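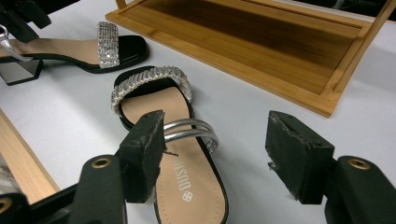 第四章 鞋的构造与尺码

分类:服装与纺织 / 教材节选 / 鞋类基础

鞋是服装中少数必须承受全部体重的部件。衣服大一号仍然可以穿,鞋大一号就会在行走时来回滑动,小一号则压迫脚趾。所以鞋类的设计从脚开始,款式放在后面考虑。本章先介绍鞋的基本部件和鞋楦,再讲尺码制度,最后讨论鞋跟高度对足部受力的影响。材料的鉴别放在第五章。

4.1 鞋的基本部件

一双鞋可以分为帮面和底部两大部分。帮面包住脚背和脚的两侧,又可分为前帮、中帮和后帮。凉鞋和拖鞋的帮面往往只剩几根条带,条带的位置决定了脚能不能被固定住。横过脚趾根部的条带承担主要的固定作用,靠近脚背的条带用来防止脚向前滑。没有后帮的拖鞋只靠前部固定,穿着者走路时脚趾会不自觉地用力抓地,长时间行走容易疲劳。

底部由外向内依次是外底、中底和鞋垫。外底直接接触地面,要求耐磨和防滑。中底是整只鞋的骨架,帮脚就固定在中底上。鞋垫与脚底接触,常用浅色材料制作,便于观察磨损和污渍。有些鞋的鞋垫边缘缝有一圈线迹,起加固作用,也有一部分只是装饰。

脚底并不是平的。前掌宽,足弓处收窄,脚跟处又略微放宽,鞋垫的外形基本上沿着这条轮廓走。初学者画鞋底时最常见的错误是左右对称,画出来的样子像一片叶子。实际上内侧的曲线比外侧深得多,画图时应先定脚跟中点和第二脚趾的位置,连成轴线,再分别画两侧。

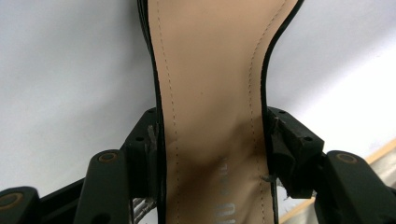
4.2 鞋楦

鞋楦是制鞋时代替脚的模型。早期的鞋楦多用硬木削成,左右脚通用,穿久了才慢慢变得合脚。分左右的鞋楦在十九世纪逐渐普及。现在工厂多用塑料楦,打样阶段仍有人使用木楦,因为木楦容易修改。

鞋楦与脚的形状并不完全相同。脚在行走时会变长变宽,所以楦底要比脚长,多出来的部分叫放余量。尖头鞋的放余量大,圆头鞋的放余量小。跟高不同,楦也不同:平跟楦不能直接拿来做高跟鞋,脚跟抬高以后,足弓的弯曲和前掌的受力位置都会改变。

布恩斯卡(Burnska)的一家小型鞋厂劳德塞普(Raudsepp)保存了400只旧木楦,按跟高和年代排列。米里亚姆·里德尔(Mirjam Riedl)在整理这批木楦时发现,其中21只的楦底刻有两个尺码,前一个被划掉了。她认为这些楦加过皮片,改大以后继续使用。这种做法在小作坊里很常见,一只新楦的价钱往往抵得上几双鞋的工钱。

4.3 尺码制度

各国的鞋码起点和间隔不同,换算表只能作为参考。

毫米制:以脚长的毫米数表示,中国现行标准采用这一制度,常见间隔为5毫米或10毫米。
法码:以楦底长度为准,每码相差三分之二厘米,俗称欧码。
英码:每码相差三分之一英寸,成人码与儿童码分开计算。

除长度外还有型号,即脚的肥瘦。型号按跖趾围度划分,围度用软尺绕过大脚趾和小脚趾根部最突出的两点量得。测量应在站立时进行,左右脚都要量,以较大的一只为准。

课堂练习:两人一组,测量对方的左右脚长和跖趾围度,记录在表4-1中,并与平时所穿鞋码对照。差值超过一码的,说明可能的原因。

4.4 跟高与受力

平地站立时,体重由前掌和脚跟共同承担。跟高增加,重心前移,前掌承受的比例随之上升,脚趾也更容易被推向鞋头。因此高跟鞋的前帮不能过松,中底的腰窝部分通常要加一条钢质或硬质的勾心,防止鞋底在足弓处塌陷。

分享 50 | 评论 3

读者评论

格拉特盖特二班:表4-1在哪一页?我这版没找到。

beat_w:4.2 木楦那段很有意思,希望能多讲讲加皮片的具体做法,贴在跖趾部位还是脚背?

小麦:我妈以前在鞋厂绷帮,她说勾心装歪了整只鞋就站不稳,只能拆掉重做。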